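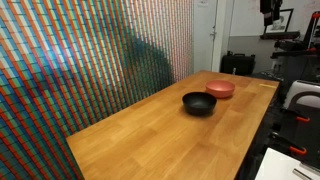 The small plate problem

Every January the same advice comes back: swap your dishes for smaller ones and you will eat less without noticing. Titomard, a meal-planning firm, now sells a set of 8 "portion bowls" built on that promise. I have my doubts.

The company points to a trial of 411 customers, run over 40 days. They reported their own meals. They had also paid for the bowls, and people who buy a diet aid tend to be trying to eat less already.

"I'd want to know who dropped out," says Leonilde Carvalho, a dietitian in Sonuncombe. The brochure doesn't say, and two emails to Titomard got me a discount code.
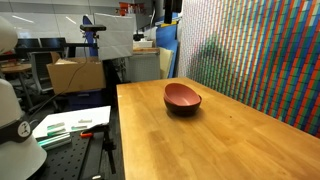
A pink bowl resting at a tilt on a darker brown one.

Eugeniusz Bielecka, who runs the lunch counter at Pathak, tried smaller dishes last year. Customers went back for seconds – then complained about the line. He switched back.

Maybe a smaller bowl helps some people for a while. But the claim on the box is much bigger than that, and so is the price. Until Titomard shows its full numbers, I'll keep using the dishes I own.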